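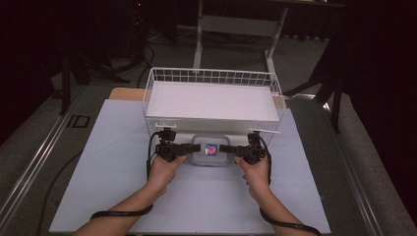
Hilo sobre ordenar, que es como llamo yo a mover cosas de una superficie a otra hasta que se hace de noche. Hoy tocan las cestas de alambre blancas, esas que en el catálogo de Drasmont salen con tres limones y una servilleta de lino. En mi casa no hay lino. Hay, eso sí, cajitas de plástico transparente, y la de la etiqueta roja, blanca y azul se ha quedado justo delante de la cesta, a un palmo de la gloria.

La teoría es de Margit Wikström, que tiene un librito titulado «La casa que respira» y una paciencia que no comparto. Según Margit, cada objeto debe tener un domicilio. Mis objetos llevan años empadronados en «por ahí».

Primera discusión doméstica: ¿bandeja dentro de la cesta, sí o no? Yo digo sí. Una cesta de alambre sin bandeja es un colador de clips. Mi hermana dice que con bandeja ya no es una cesta, es una bandeja con barandilla. Llevamos así desde principios de julio.

Las cajitas transparentes las compré en Biris, en un pack que llevaba la palabra «modular». Modular significa que encajan todas entre sí menos la que necesitas.

Lo bueno del plástico transparente es que ves lo que guardas. Lo malo es exactamente lo mismo. Tengo una de tornillos sobrantes de muebles que siguen en pie — de momento — y cada vez que la miro me siento menos segura en el sofá.

Segunda discusión: las etiquetas. Hay gente que rotula con máquina, en minúsculas, con una tipografía preciosa. Yo dejo la etiqueta que traía la caja y me fío de la memoria, que es una cosa que tampoco está ordenada.

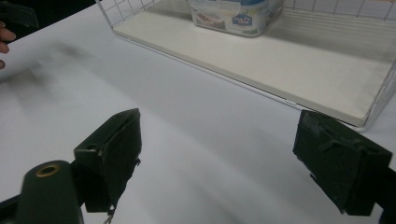

Cesta blanca sobre mesa blanca. El minimalismo era esto.

Sobre el color: lo blanco con blanco queda muy sereno hasta que buscas la cesta con sueño. Las de Gorley venían también en verde oliva y no las quise porque «cansan». Retiro lo dicho, Gorley, perdóname.

Consejo para quien se anime: medid la cesta por dentro, sin contar el reborde. Yo medí por fuera con gran solemnidad y ahora tengo dos organizadores de cajón Hubáček que no entran en ninguna parte, ni siquiera en el cajón.

Otro: no vaciéis todos los cajones a la vez. Margit lo recomienda en el capítulo 4 y Margit, sospecho, tiene otra casa donde dormir esa noche.

Me preguntan por privado qué va a ir en la cesta al final. Cables no, que se enganchan en la rejilla y luego hay que operar. Facturas tampoco, que se ven. Voto por las cajitas, en una sola fila, con la de los tornillos al fondo.

Mañana sigo con el cajón de las pilas. Se admiten apuestas sobre cuántas funcionan.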